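Refinishing a veneered table top, oil or varnish?

garside_lodger
Posted 11/17/21
Picked up a second-hand table in Brivomthorpe and the top has gone dull. It's veneer, so I don't want to sand much. The man in the shop said Zeston hard oil, two coats. Has anyone used it on veneer? It gets used every day, mostly for meals and homework.

plankton357
Used Zeston on a sideboard. Fine, but it marks if you leave a wet mug on it. For a dining table I'd go for a water-based varnish. Three thin coats and leave it a week before you put anything heavy down.

Mrs_Tenon
Disagree with plankton. Varnish on veneer looks like plastic after a year, and when it chips you have to strip the lot. With oil you just rub a bit more in. Mine is below, medium brown with the grain running lengthways.
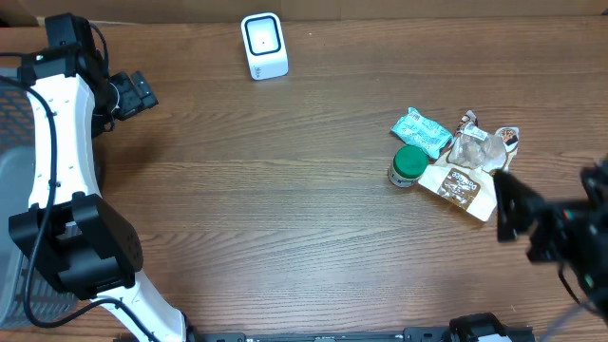
My table top, veneer

plankton357
Nice streaks in that. I still say it depends on who eats at it. Mine wouldn't last a month with oil.

garside_lodger
What grit did you use, Mrs T?

Mrs_Tenon
320 by hand, with the grain, very lightly. Don't go near the edges, it's thin there. Wipe it with white spirit and let it dry overnight.

oldbrace
Check what's on it first. If it's an old Sesitz table it may be lacquered, and oil won't soak into that. Try a drop of meths on the underside. If it goes sticky it's shellac.

garside_lodger
No label that I can find. Will try the meths tonight.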